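Setting the Action and Intonation on a Kellura Acoustic

Posted August 6, 2021 by Veikko Saarinen

The procedure applies to six-string Kellura acoustics with a bolt-on neck. The older Turon models have a glued neck and a different truss rod nut, so stop after step 2 if you own one of those.

Tools: straightedge, feeler gauges, steel ruler, truss rod wrench, sandpaper on a flat block, clip-on tuner.

1. Fit new strings and tune to pitch. Leave the guitar in its usual room overnight. Measurements taken on fresh strings that are still stretching are of no use.

2. Check neck relief. Hold the low E string down at the first fret and at the body joint. Measure the gap over the seventh fret. If it is too large, turn the truss rod nut clockwise one-eighth of a turn, retune, and measure again. Do not force a nut that will not move.

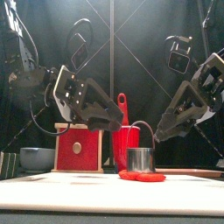

3. Measure string height at the twelfth fret on both E strings. Set relief before this step, as any change at the truss rod also changes the height. Factory height on the low E is just over 2 mm.

4. Remove the saddle. Slacken the strings, pull the bridge pins, and lift the saddle straight up with flat pliers. Mark the bass end in pencil.

5. Sand the bottom of the saddle only. To lower a string at the twelfth fret, remove twice that amount from the saddle. Keep the block flat and check the base against the straightedge after every few strokes.

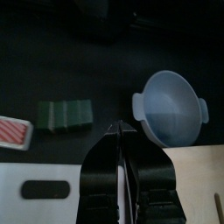 Black two-fingered gripper beside a light blue plastic bowl.

6. Refit the saddle and tune up. Play every fret on every string. A buzz at one fret only points to a high fret, and further saddle work will not cure it.

7. Compare the twelfth-fret harmonic with the fretted note. If the fretted note is sharp, the contact point on the saddle must move back toward the bridge pins. File the top of the saddle at an angle, a little at a time. 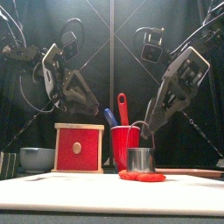 If the saddle ends up too low, replace it. Pitkänen sells a bone blank, part 516, that fits the Kellura slot after light sanding on the ends. Polish the top edge with 900 grit paper before fitting.

Thanks to Brahim Samir for corrections to step 5. Next: cutting a new nut.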